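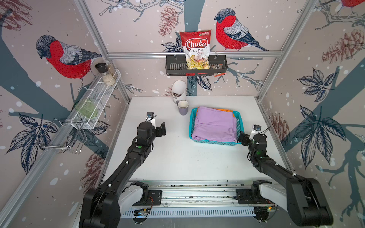 Le panier turquoise à sa place, torchon lavande dessus, orange dessous.

Plier et ranger ses torchons dans un petit panier (coin cuisine)

Mis à jour le 7 avr. 2020

Bon, vite fait, on me redemande la méthode depuis l'article sur les étagères. Donc : les torchons. Petit coin cuisine, pas de tiroir, un panier en plastique ajouré et c'est tout. Compter 20 minutes la première fois, après 5 suffisent.

Ce qu'il faut

- un panier à bords ajourés (le plastique se rince sous le robinet, l'osier non)
- 2 torchons de couleurs différentes, plus si le panier est grand
- une table dégagée au milieu, au moins la largeur d'un torchon ouvert
- une éponge

Les couleurs différentes, c'est pas pour faire joli. Une couleur pour la vaisselle, une pour les mains. À la maison lavande = vaisselle, orange = mains. Faites l'inverse si vous voulez, mais tenez-vous y.

Étape 1. Vider

Tout sortir du panier. Secouer les torchons au dessus de l'évier, pas au-dessus de la table (oui, je l'ai fait). Un coup d'eau dans le panier, laisser égoutter à l'envers. Le range-vaisselle en fil suspendu est parfait pour ça si vous en avez un.

Étape 2. Trier

Trois tas. Propre, à laver, chiffon. Un torchon troué passe en chiffon, pas de sentiment. Une tache qui a survécu à deux lavages : chiffon aussi. 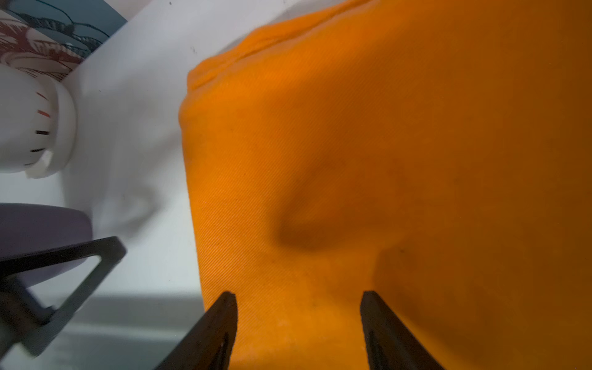

Pour l'épaisseur, regardez le tissage avant de choisir votre pli. Un nid d'abeille gonfle, un lin lavé s'écrase, un coton fin glisse de partout. Mon orange a un tissage sergé, avec les petites côtes en biais, et le bord replié sur lui-même fait tout de suite un bourrelet. Celui-là, jamais plus de deux plis. Sinon ça fait un coussin et le panier déborde. Un torchon fin peut se plier en quatre puis encore en deux, aucun souci.

Étape 3. Plier

1. Torchon à plat, envers vers vous.
2. Lisser avec l'avant-bras, du centre vers les bords. Pas la peine de repasser.
3. Rabattre un tiers, puis l'autre tiers par-dessus.
4. Replier en deux dans la longueur restante.
5. Vérifier contre le fond du panier. Trop large ? On recommence au 3 avec un pli plus serré.

Rocío Salinas m'écrit qu'elle roule les siens. Ça marche, surtout dans un panier haut. Dans un panier bas ça se déroule dès qu'on en tire un.

Étape 4. Ranger

L'épais au fond, le fin dessus. Le pli rond vers soi, les bords libres vers le mur. Si vous en avez plus de deux, mettez-les debout côte à côte, comme des dossiers, on voit tout et on attrape sans défaire la pile.

Ne pas tasser ! Les trous du panier servent à faire passer l'air, si on bourre ça sent le renfermé en deux jours.
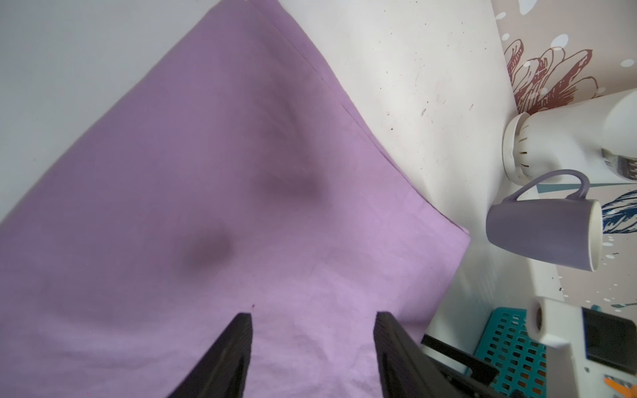
Et un torchon humide ne va jamais dans le panier. Jamais. On le suspend, à un crochet, à la barre, au dossier d'une chaise, et on le plie quand il est sec. J'ai perdu un lot entier de chez Nenden comme ça en novembre, des points noirs partout, impossible à ravoir.

Étape 5. Autour du panier

Coup d'éponge sur la table avant de reposer le panier. Ensuite les affaires de tous les jours à portée de main, mug à gauche chez moi, les bocaux sur l'étagère du mur, les chips dans le panier en fil accroché au fond. Le verre vert en hauteur : couché sur le côté.

Entretien

Lavage à 60 pour les torchons vaisselle, 40 pour les couleurs fragiles. Pas d'adoucissant, le tissu n'absorbe plus rien après. Le panier, un rinçage par semaine.

Questions reçues

Quelle taille de panier ? Mesurez votre torchon plié, ajoutez deux doigts de chaque côté.

Et les éponges dedans ? Non.

Montserrat Mendoza demande pour les tabliers : même pliage, mais rentrer les cordons à l'intérieur au premier rabat, sinon ils se prenent dans les trous.

Prochaine fiche : les couvercles de boîtes.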